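Oct 12, 2021

Bench notes, toast corner. Mostly for me, and for Ilgın when she's back from Cikania and wants to know why the place smells like a bakery.

So I finally got the small oven and the pop-up toaster onto one table, and I love it! The pale wood top is big enough for both, plus the divided plate with the beans and grains, and it wipes clean in no time. I've put the oven at an angle because I was sick of craning my neck to see the bread. You can watch the rack through the door now without crouching (my knees say thanks).

Bread is the Dranov loaf, torn by hand, no knife. I know Ilgın wants proper slices so the browning is easier to compare, and she's probably right, but we had half a loaf left from batch 234 and I wasn't going to throw it out.

The Midea oven, and the whole table with the Fast UMI letters up behind it: 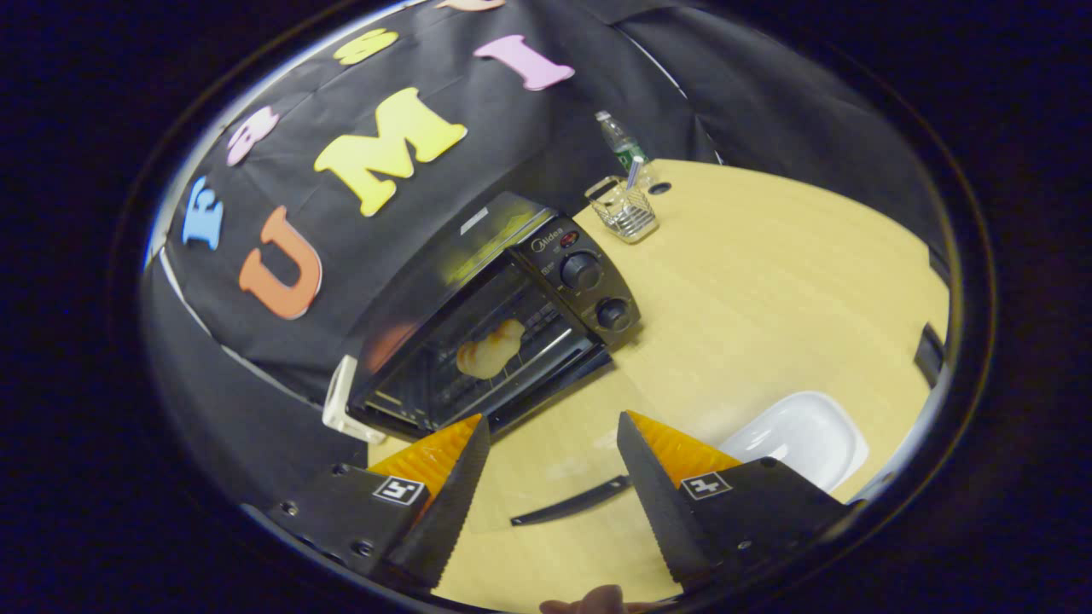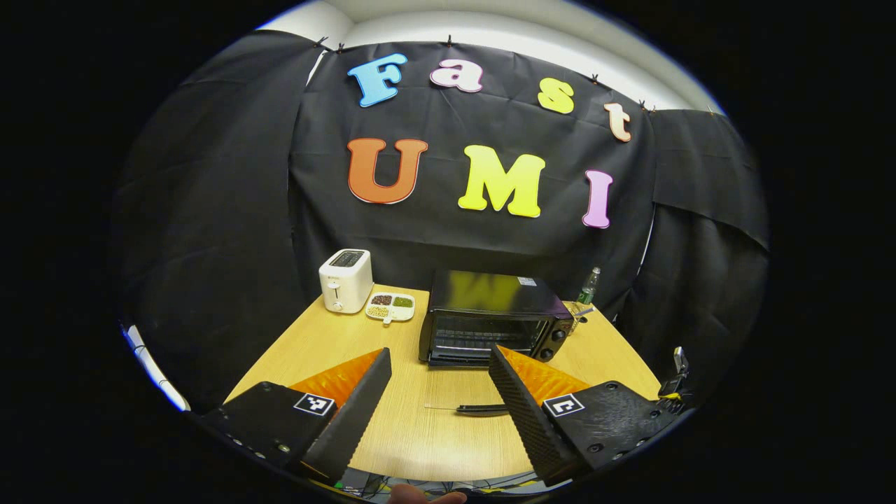

Things to sort out before the next round. The knobs on the oven are black on black and I keep grabbing the wrong one, so I want a dab of paint on the lower one. Coşkun said they'd send over a spare rack, order 527, still waiting on that. And I'd like a real home for the tongs, maybe a hook on the side of the table, or just a mug, I don't care, anything so they stop wandering.

Oh, and the beans! Please don't mix the red and the green back into one jar after. I did that in May and spent my whole lunch break picking them apart. Rokov jars are on the shelf by the sink, one kind each, lids labeled.

Next up: same bread, pop-up toaster first and then the oven, and I'll write down the settings this time. Need to ask Ilgın if batch 301 is the seeded one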